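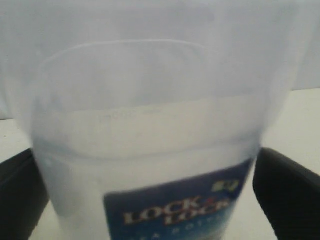

Himley Project: Which Drinkware Dries Fastest After Rinsing?
Final report, submitted 3rd April

Why we picked this
Our break room always has cups put away damp. They smell after a while. We wanted to know if the material matters or if its just how people leave them.

What we used
Frosted plastic bottle, a clear pitcher, metal cups, white plastic tray. Light colored table with a curtain behind it. Tap water, kitchen scale, phone timer. Drirerau brand dish cloth for the wipe-down rounds only.

How we did it
Rinse, shake twice, weigh, leave for 90 minutes, weigh again. No heater, window shut. Cups went upright in the tray because thats how people leave them at home. We did 114 rinses total, spread over two rooms (Uralis lab and the Saengthong kitchen).
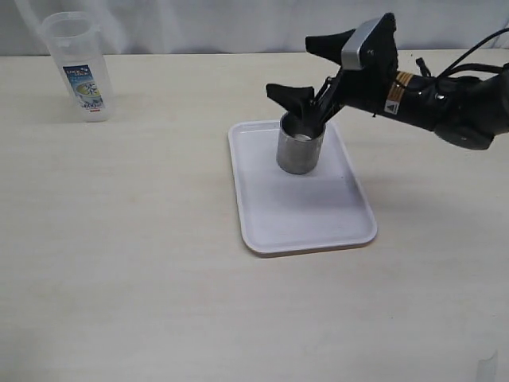

Results
Metal lost its water quicker than plastic in most rounds. Upright was bad for everything. We got 384 weight readings, threw out a few where the scale wasn't zeroed. Full table is in the appendix, sorry about the column widths.

Metal cups had one problem tho. Water beads up on the inside wall and the bigger blobs sit down low, where the wall meets the bottom.

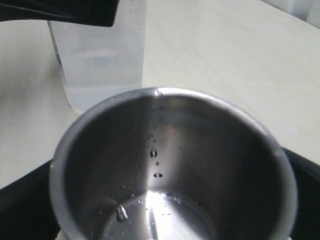 Small drops up the side went first in our timed rounds, the low ones hung on way past the timer. Upside down on a rack would probably fix most of it but we ran out of time to do a full set. The plastic bottle is harder to judge by eye, so for that one go by weights only.

Next time: more upside down rounds, same scale in both rooms, and record the humidity form the start.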